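From: Nimal Siriwardena
To: ward list
Date: 2019-08-21
Subject: Re: [ward-list] voter ID motion, are we signing or not

Mitali Chowdhury wrote:
> Has anyone read the whole motion? I got as far as page two and it
> seems to want photo ID at the booth for council elections, with a stat
> dec if you turn up without it. Markley's office wants names on the
> support letter before the next meeting. I'm inclined to say yes, it
> sounds harmless and people show ID to pick up a parcel. What am I
> missing?
>
> Mitali

Mitali, all,

Read it on the train, so quick and probably out of order.

I'm a no. Not a furious no. But the parcel thing drives me mad, sorry. Nobody has a right to a parcel in the constitutional sense. If the post office turns you away you come back tomorrow. Polls shut at six and that's your lot.

The numbers in the motion are thin. It says 3,192 votes were cast in our ward last time and 491 were declaration votes, then slides straight into talking about fraud as if the 491 were dodgy. They weren't. They're people who'd moved, or whose name was spelt wrong on the roll. My mum was one of them. Names like ours get mangled constantly, you'd know this better than most.

How many cases of someone voting twice does it list? Two. Both looked into, both an old bloke who forgot he'd done a postal. That's in Markley's own attachment, right at the back.

Also the stat dec. Who witnesses it? Motion doesnt say. If it's the booth staff then we need more booth staff, and there's no costing anywhere. I asked Markley's office in January and got a very nice reply that answered something else.

What I would sign: money to clean up the roll. More time for pre-poll at the Sellora Street hall, which had a queue out to the carpark. Translated how-to-vote info that goes out before the day and not the week after.

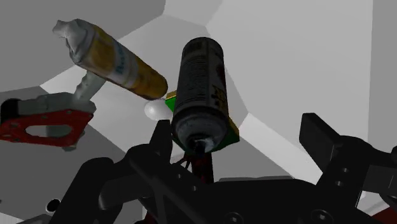
Happy to draft a letter along those lines if there's any interest. One page, no slogans. I'd rather we put in something of our own than just sit out, becuase if we say nothing the story will be that the ward group had no objection. That's what happened with the Martinelli Park rezoning and we're still hearing about it.

Not asking for everyone to agree. If you want to sign Markley's letter as yourself then go for it, just please don't put the group's name under it until we've had the talk.

Can't do the meeting if it's before 7, kids' swimming. Will have phone.

Nimal

PS the link to the motion in the last email is broken, go through the council agenda page, item is near the bottom under general business.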